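餐垫、汤盘和一张小桌子：把一人位的摆法定下来

上个月搬完家，餐桌的有效面积变小了。旧桌长边够放三套餐具，新桌只能舒服地坐两个人，中间还要留出放锅垫的位置。之前我吃饭不太讲究位置，盘子放哪儿算哪儿，结果连着几次手肘把勺子碰到地上。五月里有几天晚上没事，我干脆把单人位的尺寸和顺序整理了一遍，记在这里，以后换桌子可以直接照着改。

先说约束条件。

第一，桌面宽度。两个人对坐，桌子窄的那一边是70厘米。每人分一半，35厘米，再扣掉中间放公用菜的一条，真正属于一个人的纵深并不多。很多餐垫的标准纵深在30到33厘米之间，铺上去以后中间只剩一条缝。所以餐垫要么选小一号，要么接受它和公用区有一点重叠。我选了后者，公用菜用的盘子底下本来就要垫东西，压在餐垫边上问题不大。

第二，盘子的类型。我家用得最多的是宽边深盘，也就是汤盘或者意面盘那一类。这种盘子的外径和平盘差不多，容量却集中在中间的深井里，实际能盛东西的直径要小得多。好处是汤汁不容易洒，端的时候拇指可以压在宽边上，不会碰到食物。缺点也明显：占桌面的面积和它的容量不成比例。面积紧张的时候，宽边是最浪费的部分。

第三，托盘。我习惯用一个浅色的小托盘从厨房往外端调料、杯子和纸巾，端出来之后不收走，就放在餐垫近身的一角，吃完再连东西一起端回去。托盘有圆边，放在桌上会和餐垫抢位置，这一点后面单独说。

关于餐垫本身。买之前比较了三种：硅胶、棉布、编织。

硅胶的摩擦系数最高，盘子放上去基本不滑，擦洗方便，但是吸灰，浅色的用两个月边缘会发黏。棉布的手感最好，吸水，每次都要洗，洗了要熨，不熨会翘角，翘角的地方杯子放不稳。编织的介于两者之间，表面有纹理，盘底和垫子之间有一定阻力，汤水洒上去用湿布一抹就行，缺点是缝隙里会进面包屑，需要隔几天拿到水池边抖一次。

最后买的是Lallusum的编织款，白色和灰褐色相间的横条纹。我原来担心条纹看着花，实际用起来条纹有一个意外的用处，可以当刻度线。盘子的中心对准哪一条，刀放在第几条上，每次摆的时候不需要量，看条纹就知道歪没歪。对我这种摆东西总是越摆越斜的人来说，这个功能比花色重要。

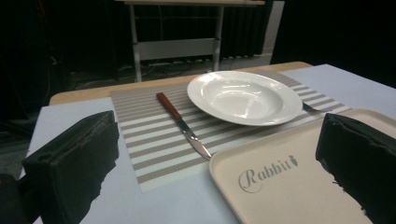

刀叉的摆法，教科书上的规则是叉在左，刀在右，刀刃朝盘子。这套规则的前提是右手持刀，并且两侧都有足够的空间。我试了一周之后放弃了一部分。原因很简单，我右手边就是托盘，餐刀放在右侧，刀尖经常顶着托盘的圆边，拿的时候要先把托盘推开。

换成刀在左以后，右侧空出来，托盘可以往里收。代价是拿刀要换一次手。对于以汤和面为主的晚饭，刀本来就用得少，主要是切一块鸡肉或者抹黄油，换手的次数可以接受。如果当天吃的是需要一直切的东西，比如肉排，我会换回标准摆法，把托盘拿走。

叉子的问题在于柄太细。这一套叉子是好几年前买的，颈部很窄，放在编织垫上容易顺着纹理转。解决办法有两个：一是用餐巾包住柄，二是让盘子的宽边稍微压住一点。第二种办法不符合任何礼仪书，但是端菜经过的时候袖子不会把它带走。正式一点的场合我会用餐巾，平时就压着。

餐刀用的是木柄的，Drandodano的旧款，刀尖是圆头。木柄的餐刀保养上要多注意三件事：不进洗碗机；不泡水；洗完立刻擦干，尤其是木柄和金属衔接的那一段。水会从衔接处往里渗，时间长了木头膨胀再收缩，出现一道细缝，食物残渣进去就很难清理。我的做法是每隔8周给木柄上一次食品级矿物油，用棉布薄薄抹一层，放一晚上，第二天把多余的擦掉。涂太多没有用处，木头吸不进去，拿在手里还打滑。

如果木柄已经发白发干，先用细砂纸顺着木纹轻轻打磨，再上油。砂纸目数不要低于400，太粗会留下划痕，划痕里容易积色。Emerson Macedo给我推荐过一种含蜂蜡的木器膏，我试了一次，光泽比矿物油好，但夏天会发粘，现在只在冬天用。

再说托盘。托盘最早是为了减少来回走路的次数。从灶台到餐桌虽然只有几步，但是盐、胡椒、纸巾、水杯分开拿就是四趟。用托盘一趟解决。挑托盘的时候我只看三个指标。

底部是否平整。有些塑料托盘底部有加强筋，放在桌上会晃，尤其是压在餐垫边缘的时候，一角高一角低，杯子里的水面是斜的。

边缘高度。太低挡不住杯子滑动，太高的话拿东西碍手。1到2厘米对我来说合适。

转角半径。直角托盘收纳方便，可以竖着插进柜子的缝里，可是角上积的面包渣不好擦。圆角的好擦，竖着放会滚一点，需要靠墙。我选了圆角的。

托盘和餐垫的重叠关系，我试过三种：完全不重叠，托盘压餐垫，餐垫压托盘。完全不重叠最整齐，但桌面不够。餐垫压托盘不可行，垫子会鼓起来。所以只能托盘压餐垫，压住的部分控制在一个角以内。压得太多，托盘会倾斜；压得太少，托盘边缘正好落在垫子边线上，推一下就滑开。一个角是比较稳定的状态，还有一个附带的好处，餐垫被压住之后不容易移位。

顺便记录一下试用过程中量的几个数。餐垫的对角线方向和桌边的夹角，我一开始没管，后来发现斜着铺反而更节省纵深。矩形餐垫正着铺，占用的纵深就是它的短边；斜铺以后短边方向的最大尺寸变长，可是贴近身体的那一侧只有一个角，肚子前面的空间更宽，托盘正好填进这个三角形的空当。画在纸上看很浪费，坐下来用就觉得顺手。两个人对坐时，两张垫子朝同一个方向斜，中间公用区会变成一个平行四边形，长盘子可以顺着放。

盘子在垫子上的位置，我放在远端偏一侧。这里有个取舍。盘子离身体远，喝汤时勺子的行程长，容易滴在垫子上；离身体近，前臂没有支撑点。我试下来的结果是盘子近侧的边缘离桌边一个手掌多一点，手腕刚好可以搭在桌沿上。个人臂长不同，不必照抄。

宽边深盘还有一个测量上的细节。商品页面写的容量一般是盛满到边沿的容量，实际使用到深井的上沿就应该停了，再往上汤会漫到宽边上，端的时候必洒。我用量杯试过，手上这一批到深井上沿是200毫升多一点，做浓汤一份正好，做汤面就不够，汤面还是要用碗。同样的道理，意面连酱汁装到深井上沿，干面的量控制在一把以内。

釉面方面，亮光釉比哑光釉容易看出刀痕，也更容易擦干净。哑光釉的盘子用金属叉刮几次会留下灰色的线，那是金属留在釉面上的痕迹，用小苏打糊轻轻擦可以去掉大部分。亮光釉基本没有这个问题，只是灯光比较强的时候会反光，吃饭时不影响，晚上想确认盘子有没有洗干净，需要换个角度看。

灯的问题也一起提一下。新家餐桌上方的灯偏白，白盘子放在浅色桌面上边界不太清楚。垫一层带条纹的餐垫之后，对比度够了，盘子的轮廓一眼能看到。家里老人视力不好的可以参考，浅色桌面配白盘子，中间最好有一层颜色不同的东西。

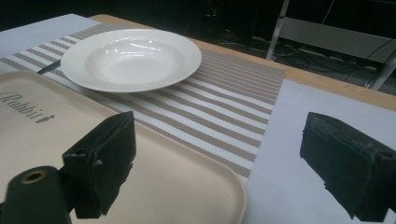
白色汤盘配条纹餐垫，左前方是印着“Rabbit”字样的浅色托盘。

收纳。餐垫不要折。编织的材料折过之后折痕处会拱起，很难恢复，盘子放在拱起的地方会转。卷起来可以短期存放，长期也会定型。我现在是平放在抽屉最底层，上面压托盘。抽屉内部深度足够，放四张垫子加两个托盘，还能再塞一叠餐巾。抽屉是Guerra的组合柜自带的，滑轨一般，承重不好，所以盘子不放进去，盘子单独放在上面的架子上，叠放时每两只之间垫一张厨房纸。宽边盘叠起来重心低，但是边沿容易互相磕碰，取下面的盘子时要把上面的整摞拿开，不要抽。

费用。餐垫单价119元，两张起买，偏贵，我等到打折也没等到。托盘便宜，没有记账。木柄刀和叉子是旧物。矿物油一瓶可以用很久。Bustness那家店也有类似的编织餐垫，价格低一档，我拿在手里比较过，纹理更粗，边缘是热切的没有包边，用久了可能会散，没有买。

清洗周期，按我的使用频率：

餐垫每天湿布擦一次，每周用温水加一点洗洁精刷一次，刷完平铺晾干，不要夹着晾，夹子会留印。
托盘每次用完擦，印字的地方不用钢丝球。
刀叉手洗，擦干，木柄朝上放。
盘子可以进洗碗机，宽边朝内侧斜放，深井里不积水。

还没解决的问题有两个。一是水杯的位置，放托盘里离手太近，放餐垫远端又会挡公用菜，目前是哪里空放哪里。二是来客人时多出来的那一个位置，桌子的短边腿伸不开，餐垫也没有第三张。打算下个月先试一块折叠板，尺寸定了再写。

有读者在上一篇下面问擦手巾挂在哪里，挂在水池左边的钩子上，离餐桌远，和这一篇没有关系，所以没写。

相关文章
搬家之后的厨房抽屉分区
木柄餐具上油记录（第二次）
洗碗机里深盘怎么放才不积水
编织餐垫、硅胶餐垫用半年后的对比
小户型餐桌的高度和椅子高度
调料瓶换装：标签和瓶口尺寸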